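Small open bin for a screwdriver: line it, divide it, or hang the thing on the wall?

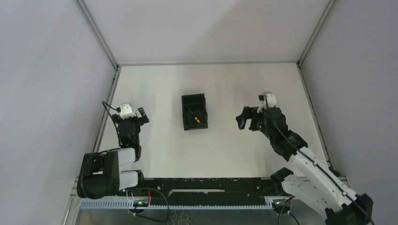 Small black bin, one yellow-and-black screwdriver.

We use cookies to remember your settings and count visits. By continuing to browse you agree to our cookie policy. Accept | Manage preferences

Mélanie Petrenko

Hi all, first post in the tools and storage section, so be gentle! I'm finally sorting out the hand tools after a move (boxes everywhere since May) and I've gotten completely stuck on the smallest decision of the whole project. I want one open bin that sits out where I can reach it, with the screwdriver I use every day in it and nothing more. The rest of the tools can go live in the drawers.

I like the idea of a plain black rectangular bin with raised sides and no lid. A bright handle shows up really well against black, and I can grab it without looking twice. What I don't like is how a lone screwdriver lies in one. It goes in at a slant, handle down in one corner and shaft off toward the other, and every time I slide the bin over, it rolls and clacks against the side. Small complaint, I know, but I do it all day long.

So my choices as I see them are a foam liner with a slot cut in it, a strip of that rubbery shelf mat, or giving up on the bin and putting a hook on the wall. The walls are smooth panels and I'd prefer not to drill into them. I've also been looking at the Prukomer divided trays, but they're longer than I want and I'd end up with five empty slots, which we all know is how you end up with a tray full of dead batteries and picture hangers.

Has anyone gone down this road? Also, does it bother anyone else which way the long side faces? I keep turning it so the short end is toward me and my husband keeps turning it back.

bench_and_biscuits

Shelf mat, one hundred percent. I cut a piece to fit the bottom of mine a couple of years ago and the rolling just stopped. Get the kind with the open bumpy texture if you can, the smooth kind gets slippery once there's a little dust or oil on it (mine did, anyway, and I ended up throwing it out). Trace the outside of the bin on paper, then cut the mat a hair smaller than your tracing. The inside is always tighter than you think. If the bin has rounded corners on the bottom, snip the mat's corners too or it'll ride up and you'll be back where you started.

I tried foam before that. It looks fantastic for a week! I used the Cluratow two-color sheet, the kind where the bottom layer shows through the cutout, and I was so proud of it I sent pictures to my sister. But the slot fits one screwdriver exactly, and then I bought a different screwdriver with a fatter handle, and that was the end of the foam. If you know you'll have the same one forever then go for it. Cut the slot with a fresh blade and leave a thumb notch beside the handle so you can get it out again — I forgot the notch on my first try and had to pry it out with a second screwdriver, which sort of defeats the point.

On the direction thing, I'm with you, short end toward me. With the long side running away from you, a screwdriver can lie more or less lengthwise and you pick it up handle first. Put the handle at the near end and you don't have to turn your wrist. Your husband may have his own reasons, I'm staying out of that one.

One more thing, do check whether the bin itself slides. If it's light it'll scoot on a smooth surface every time you reach in. Four of those little clear cabinet bumpers on the bottom fixed mine. I bought a bag of 400 at Dromero because it was cheap and I'll be leaving them to my grandchildren.

T. Bickerstaff

Hook. Takes up no room on the bench. You can get the stick-on type if you don't want holes, just wipe the panel down with rubbing alcohol first and leave it overnight before you hang anything on it.

oldgaragekey

I wouldn't do the stick-on hook for something you take down all day. I had two of them let go on painted panels. Fine for a calendar though.

My own answer is boring: fold a shop rag in half, lay it in the bin, done. When it gets grubby, wash it. Mine's red so the tool stands out less than it would on black, but I know where it is. If the bin is deep, fold the rag over again and the handle sits up higher.

Mélanie Petrenko

Thank you all!! I had a leftover piece of the bumpy mat from the kitchen drawers so I'm trying that tonight, and I'll get the bumpers too because yes, the bin scoots. If the mat bugs me I'll go with the rag. Does the mat smell ever go away, by the way? Mine has been sitting in the garage and it still smells like a new shower curtain.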